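Kiscombe Parish Textile Workshop
Notebook entry, 2020-02-25
Present: H. Sakamoto (entry), C. Minami

Item 139, Passiontide frontal, high altar. Continued from the last entry.

The frontal was taken off its stretcher and laid face down on the long table, on clean sheeting. The old lining was released along the bottom edge and both sides. The top edge remains attached to the superfrontal band and will be left so until the interlining has been examined in full. Stitching along the bottom is in two hands. The earlier is small and regular, in a waxed linen thread. The later is a wide herringbone in cotton, and it has pulled the ground cloth in four places near the left corner. The later stitching was removed and the threads bagged with the item card.

Measurements taken again with the lining released: length 300 cm, drop 80 cm at the left and slightly more at the right. The October survey gave one figure for both sides. The altar itself is level, so the difference lies in the cloth. It should be corrected when the new lining is hung, and the orphreys should not be touched to achieve it.

Surface cleaning was carried out through net, low suction, soft brush. Wax was found on the lower fringe. It was chilled and lifted with a bone folder, and what remained was left alone. The fringe is weak at the heading and will not stand ironing through paper, which was the method used on the Advent set. 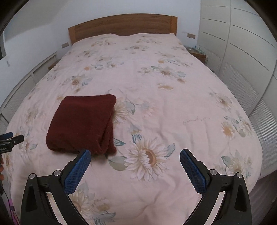

Color of the new lining. The rector has asked that the reverse be a deep red to match the frontal's front, in place of the buff sateen used before. Three samples were received from Sugawara, and one length was dyed here with Sunora powder. Of the Sugawara samples, the first is a scarlet and may be ruled out. The second is near the mark by daylight but turns brown under the chancel lamps. The third is the darkest. To fix the shade for the order book in plain terms, it should fall close to the dark maroon of the folded towel on the sunflower duvet, and certainly no brighter. Our own dyed length is a little too blue and has taken unevenly at the selvage. It may serve for the burse.

Rub test on the Sunora length, white cotton, dry and then damp. Dry: clean. Damp: a faint mark after twenty strokes, a stronger one after forty. It is therefore not to be used in contact with the fair linen under any circumstances. A second rinse and a second test are required before it is used even for the burse.

Storage. The frontal chest at the west end was opened and aired. The two upper rails are sound. The lower rail has dropped at one bracket, and the green frontal has been resting on its fringe. It has been moved to the upper rail for the present, with acid-free tissue between it and the white. The hinge pins want oil. No moth was found, although the trap had not been changed at the date written on it and this has now been done.

Folding, where folding cannot be avoided: the Lonbridge loan (two copes, one humeral veil) came back to us with a hard crease across each hood. Copes are to travel rolled or, failing that, with padded folds -- tissue sausages of a full hand's width, never a flat fold. A note to this effect will go inside the lid of the traveling box.

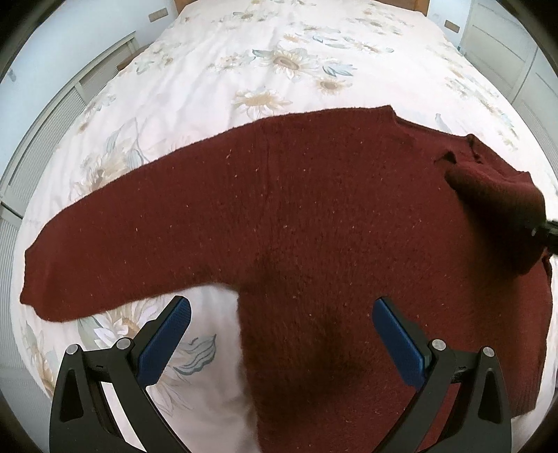 Chiyo Minami has asked that her disagreement on the lining be entered. Her view is that a red reverse is a mistake at any shade: the buff sateen showed dirt early and so told the sacristans when the frontal needed attention, and a dark lining will hide both dust and damp from the east wall until the harm is done. She would prefer buff again, with a narrow facing of the red at the ends where the reverse can be seen from the side chapel. She adds that the facing would use far less of the Sugawara cloth.

The objection is a fair one. The facing proposal will be costed beside the full lining. For the full lining the cloth required is the length of the frontal plus turnings, and the sample card gives a width of 115 cm, so one width will cover the drop with a good margin. The facing could be cut from the same piece as the stole ends.

To be done:
Order held until the rector has seen both proposals.
Interlining to be examined along the top edge, left to right, and any rust from the old rings recorded.
Second rinse of the Sunora length.
Bracket in the frontal chest.
Plain violet frontal to be pressed lightly and hung tonight for the beginning of Lent. Item 139 is not needed in church until Passiontide.

H.S.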